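Support > Teleoperation > Bimanual cells > Tickets

Overview Updates Attachments Related tickets Watch

Right arm lags and then jumps during hand-guided demos, bagged produce task

Opened by: Rhea Talavera
Site: Tolstead, cell 4
Controller software: Brukarum
Status: Resolved, follow-up open
Opened: Wednesday, February 3, 2021

What we're trying to do

We're recording demonstrations for the produce task at Tolstead. The operator sits at the leader station, moves the two small leader arms, and the follower arms in the cell copy the motion. The goal is for the left arm to steady the bag by its opening while the right arm reaches in from above, takes one item out, and puts it on the green tray. It's a really fun task to teach! Plastic bags do something different every time you touch them, and the operators have been getting visibly smoother at it since we started in December.

What's going wrong

The left arm follows beautifully. The right arm follows fine in free space, but when the operator slows down for the last bit of the approach, the follower stops short, waits, and then catches up in one quick hop. If the gripper is already near the bag, the hop pushes the plastic sideways and the take is spoiled. Operators describe it as "sticky." It happens on the way down far more than on the way up.

No faults on the controller, no red lights, nothing in the event list. Emergency stop and soft limits all behave.

What I checked before opening this

Swapped operators. Same thing with both of us, so it isn't one person's hands.

Swapped leader arms left for right at the station and remapped them in Brukarum. The stickiness stayed with the right follower. That was a great result to get early, as it takes the leader side out of the picture completely.

Restarted the controller, then power cycled the whole cell. Better for a few takes, then back.

Checked the mounting plate bolts on the front rail. All tight on both sides.

Ran the right arm through the stock wave routine with no operator. Smooth as anything. So the motors and gearing can do the motion when the commands come from a file.

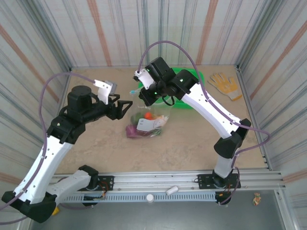
Logged the commanded and measured positions for the elbow and wrist on the right arm over one slow approach. The commanded trace has flat steps in it. The measured trace follows the steps faithfully. In other words the arm is doing exactly what it's told, and what it's told is lumpy.

Question for the support side: where between the leader encoder and the follower command could the motion get flattened like this, and why on one arm only?

Update 1, support (Warov desk)

Thanks for a lovely clear report, Rhea. The leader swap and the traces save us a whole round of questions.

There are two places where small motions can be held back. One is the deadband, which ignores leader movement below a threshold so that a trembling hand doesn't shake the follower. The other is the smoothing filter, which averages recent leader samples before sending a command. A large deadband gives you exactly what you describe: nothing, nothing, nothing, hop. A long filter feels more like dragging the arm through syrup.

Both are stored per follower, which fits with the problem staying on the right after you swapped leaders. Could you open the follower profile for each arm and send the values? Please also send the command rate while you're in there.

Update 2, Rhea

Found something!

Left follower: command rate 200 Hz, deadband at the default, filter at the default.

Right follower: command rate 100 Hz, deadband set well above the default, filter at the default.

So the right arm is running at half the rate of the left one and has a wide deadband on top. I don't remember anyone setting this on purpose. The profile name on the right has "naylor" in it, and Naylor was our earlier stacking task, where we wanted the right arm to hold very still between moves. My guess is that the old profile got loaded on the right side when the cell was changed over and the left side got a fresh one.

I haven't changed anything yet. Is it safe to copy the left profile across, or are there calibration values in the same file?

Update 3, support

Good instinct to wait. Please don't copy the whole file. The joint offsets live in there too, and the left arm's offsets on the right arm would give you a surprise on power-up.

Do it this way:

1. Take both arms out of follow mode and park them clear of the work surface.
2. Export the right profile and keep the copy somewhere safe.
3. In the right profile, change only the command rate and the deadband. Match the left.
4. Save it under a new name with the task in it.
5. Reload, and check that the joint readout agrees with the parked pose before you go back into follow mode.
6. Do the first few approaches with nothing on the surface under the right gripper, at reduced speed.

If it feels too twitchy near the bag, raise the deadband a tiny bit at a time. Leave the rate alone.

Update 4, Rhea

Done, in that order. The joint readout matched the parked pose on reload, and the empty approaches were clean. Then we put the bag back and tried it for real, and wow, what a difference. The operator could bring the fingers down slowly and stop where she wanted, and the follower stopped with her. She asked whether we'd fitted a new arm.

It was slightly twitchy, as you predicted. One small step up on the deadband took care of it. We're still well under the old value.

One leftover. On very high reaches toward the back of the cell there's a faint tug at the right wrist, a little shiver as the arm straightens. It's nowhere near as bad as the hop, and it was probably there all along underneath it. I suspect the sensor cable.

Update 5, support

So pleased to hear it! The shiver does sound like a cable question. Park the arm, then move it by hand in free-drive through the high reach and feel for the point where it starts to resist. If the cable goes taut there, give it more slack between the wrist and the elbow, and check that the new loop can't come down into the gripper when the arm folds. Do the full range both ways before you clip it.

Also, the recordings. How many takes were made with the old profile? Those have the steps baked into the command stream.

Update 6, Rhea

258 takes on the old profile. I went through some 100 of them and they split into two kinds. Where the operator moved briskly the whole way, the steps hardly show and the take looks usable. Where the operator was careful near the bag, the flat parts are obvious. Sadly the careful ones are the ones we liked best – the grasps were lovely apart from the hop.

Would you train on any of these?

Update 7, support

I'd keep the stepped ones out of the training set. A policy learns from what was commanded, and it'll happily learn to pause and lunge over a bag. Tag them with the old profile name and leave them on disk. The brisk ones can stay if the traces look clean, but please tag those too, so you can drop them later and compare.

The leader stream is recorded separately in Brukarum if raw logging was switched on. Check that before you write off the careful takes. The raw stream has your operator's real hand motion in it, without the deadband. You can't simply swap it in, as the camera views still show the arm that lagged, but it's very handy for showing new operators what a good slow approach feels like.

Update 8, Rhea

Raw logging was on! We've pulled the leader streams for the careful takes and we're using them as practice material at the station, with the followers switched off. New people can follow the trace on the screen with their own hands. It's a terrific way to learn the approach.

Free-drive test on the right wrist: it goes taut just before full reach, right where the shiver was. I've let out a bit more cable and run the full range by hand, and the tug is gone there. I want to see a full session of follow mode before I call it fixed.

Changes made at our end:

– Profiles for both arms now have the task name in them, and the old Naylor one is archived.
– The changeover sheet has a line for reading back rate and deadband on both followers.
– Old takes tagged, stepped ones excluded from training.

Happy for the main issue to be marked resolved. Please leave the cable item open under my name, and thank you, this was a really enjoyable one to chase down.

Update 9, support

Main issue set to resolved, cause recorded as follower profile mismatch. Cable item stays open with Rhea. We've also put in a request for Brukarum to show a warning when two followers in the same cell load with different command rates. Send the session trace over when you have it and we'll look at the wrist together.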